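Questions about the long table and the blue tape, collected from people who book the Norell workroom. If yours isn't covered, leave a note for Elżbieta Domański at the front desk.

## Booking and setup

**How long is a slot?**
Slots are 100 minutes, including the time you need to put things away.

**Why is the table divided up?**
The tape marks out cells for folding and sorting. One batch of cloths goes in one cell, so two people can work at the same table without mixing their piles. Leave a cloth you haven't got to yet bunched up where it is and fold it when its cell comes up.

**Can I leave cloths on the table overnight?**
No. Anything left goes in the Figueroa bin by the door and is kept until the end of the month.

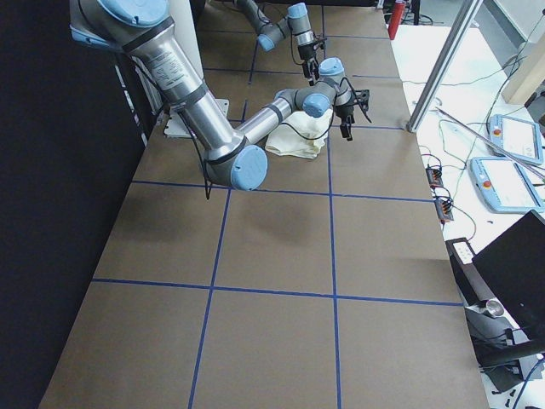
## Tape

**Which tape should I use?**
Blue painter's tape only. We buy Trenlow, 36 mm wide, and spare rolls are in the second drawer. Clear packing tape and duct tape leave residue that takes a long time to get off.

**Can I move the lines?**
Yes, if your pieces are too big for the cells. Put the lines back at the end of your slot. The positions are written on the card in the drawer with the tape.

**How often is it replaced?**
Every September, and any time an edge starts to lift. Nipon Siriwan does the full replacement. If you see a loose end, press it down and write it on the sheet.

**Do the lines have to be exact?** 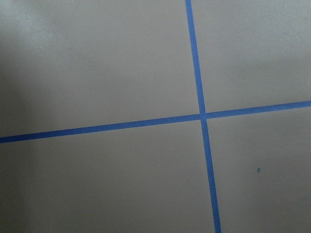

Exact spacing only matters if you are using the cells to measure, and we ask you not to do that. Use the ruler on the wall. The long lines and the cross lines are laid separately, one strip over the other, so you'll see a darker blue patch where they overlap. A line can also look slightly shifted from one side of a crossing to the other. None of this needs fixing.

## Cleaning

**What can I wipe the table with?**
A damp cloth and a little Barkeo soap. Wipe along the tape, in the direction it runs. Going across it catches the edges.

**The tape left a sticky mark. What now?**
Warm water first. If that doesn't work, leave it and tell the desk, extension 331.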